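Speaker notes, Nurmont Library evening talk
Wednesday, November 20, 2024
Slot: after Vignesh Mathew, before the coffee break

Wait for people to sit. Vignesh usually runs over, so if it's late, skip the Pruldale story and go straight to the bed.

Hi everybody. I'm Unathi Khumalo, and I'm going to talk to you about folding laundry, which my sister says is the most boring sentence I've ever put on a flyer. (Pause. If they laugh, great, if they don't, keep moving!)

I grew up in a house where clean clothes lived on a chair. You know the chair. You dig in it in the morning, you find one sock, you're late. When I moved to Pruldale I had my own place and my own chair, and by October of that first year the chair was taller than I was, or it felt that way. My friends called it Jusberg, like it was a mountain you could ski down. I still call any big heap of laundry a Jusberg, so if I say it tonight, you know what I mean.

Ask for hands: who folds the same day it comes off the line? Who folds it the next day? Who's wearing something off the chair right now?

OK. Pictures next. Leave them up and talk over them, no hurry.

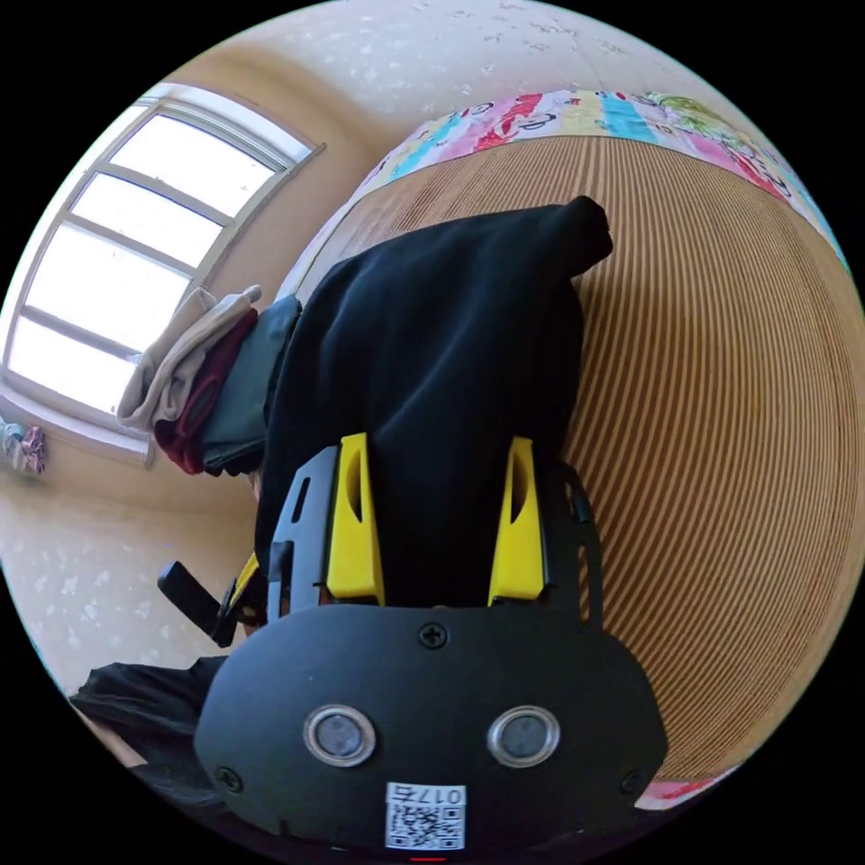
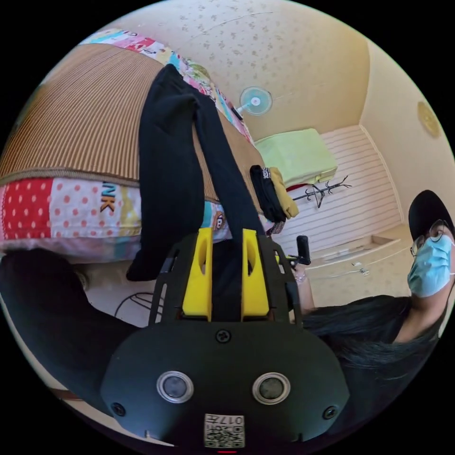
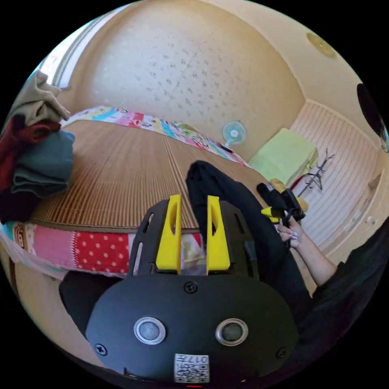
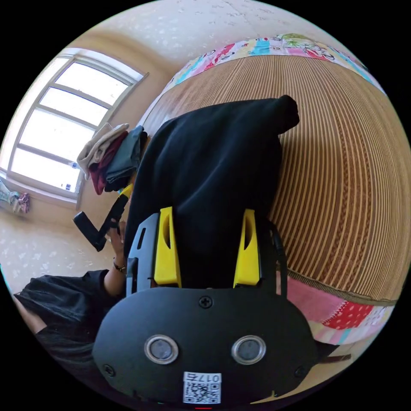 My whole method comes down to folding on the bed. I tried the kitchen table, I tried the couch, I tried the floor with a podcast on, and the bed wins every time, mostly for the dumb reason that I can't go to sleep until it's clear. You also get room. A pair of pants needs more space than you think, and on a table one leg is always sliding off the side and taking the rest with it. And I love a firm surface on top, like the woven mat on this bed, laid over that bright patchwork quilt. On a puffy comforter everything sinks and you end up smoothing the same sleeve over and over. The little pile in the first picture, beige on top of dark red, is the size I like. Once a pile gets much higher than that it starts to lean, and then I'm folding it all again and saying words.

(Slow down here, people take notes on this part.)

Black clothes. I do them last. Put two black things next to each other in the evening and I can't tell a sleeve from a leg, so I work near a window if there's daylight left, or I turn on every lamp I own. Shake it out first, hold it up, find the waistband or the collar, then lay it down. Soft thick stuff gets folded loosely. Don't press it flat, it just springs back and looks worse.

Numbers slide. I kept a notebook for a while and wrote down 183 pieces before I got bored of it. What I learned is that I do 4 loads in a normal stretch and 2 of them are towels. Towels! Move them to their own day if you can.

Mention Jaber, the little swap group, they meet here and they'll take clothes you fold and then realize you never wear. Sign-up sheet is by the door.

Questions. If somebody asks about fitted sheets, tell the truth, I roll them in a ball.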